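The big room at Marville: a small gallery

We have used the big room at Marville since February, and many people asked us how it looks inside. So I made this page. I am not a professional with words and English is my third language, so please be patient with the sentences. I put only a few notes, and I hope they give an idea of the place.

The room is on the ground floor of the old Fung building. Before us it was a shop for bathroom tiles, and when we got the keys there was still white dust in every corner. Purificación Sotomayor made the first drawing of how to divide it. She wanted to keep the middle open and put all the heavy things near the walls. We followed her drawing for two weeks, and after this everything moved a little, as it always does.

The upstairs part was already there when we came. We only cleaned it and carried tables up. The stairs are narrow, so one of the tables had to go up without its legs, and Kenta Hoshino put it together again upstairs. It is the quiet part, good for writing and for telephone calls, but in the late afternoon it becomes quite warm there.

The lamps were a longer discussion. Ertuğrul Yaman preferred fewer lamps and a softer light. Pin-yu Hsueh wanted to see every screw. Pin-yu won. I must say that in winter, when it is dark outside at half past four, I am glad about it.

Red apple, with the white walls and the black railing of the upstairs part behind it.

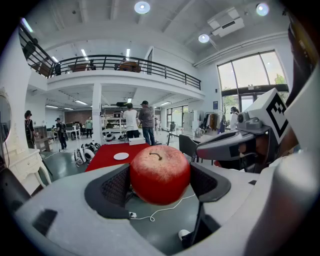 The red table, a plate on it, and the apple again.
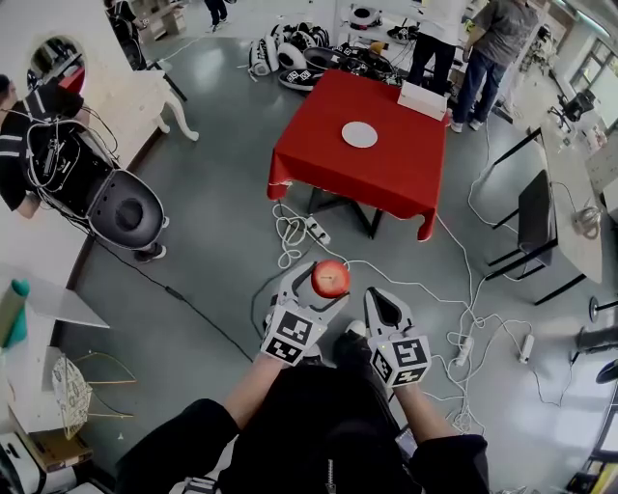
The tablecloth we bought from Testari, a small fabric shop two streets away. We took a piece from the end of the roll, and the owner gave us a better price for it. Red was not the first choice. Man-lok Kwok asked for grey, but grey on a grey floor looks sad, and also one walks into the table more easily. With red you see the table from every side of the room. It can be washed at 40 degrees, and the colour has stayed good until now.

Plates are a small problem with us. We began with a set from the kitchen of Pin-yu's aunt, very pretty with a blue edge, and they broke one after another. Now we buy plain ones. They go back to the kitchen at the end of the day and should be washed by the person who used them last. I write "should".

The fruit comes from the market behind the station. We choose apples which are firm and not too big, and when they get soft spots Kenta takes them home for a cake. He makes it with cinnamon and a little too much butter, and I have never seen a piece left over.

About the cables I have more to say, as I am the person who ordered them. When we planned the room, the electrician from Plisten told us that we would need up to 500 metres, with everything included. I thought this was an exaggeration and ordered less. I was wrong, and the second order cost more than the first. We now have a plan to bring the power down from the ceiling, so that the floor can be free. The offer from Plisten for this work is 2,395 euros and we have put 1,000 aside, so it will take some months more.

The shelves were left by the tile shop and they are stronger than anything we could buy new. We wanted to paint them, but the paint did not hold on the first test piece, and we left them as they were.

Next on our list is a proper place for coats and bags. At the moment these lie on the stairs, and the stairs, as I wrote, are narrow. Ertuğrul has measured the wall beside the entrance and thinks that twelve hooks will fit in one row. If you have a good wooden rail at home which you do not need, please write to us. The length must be under two metres, and we can come and collect it in the evening, after six.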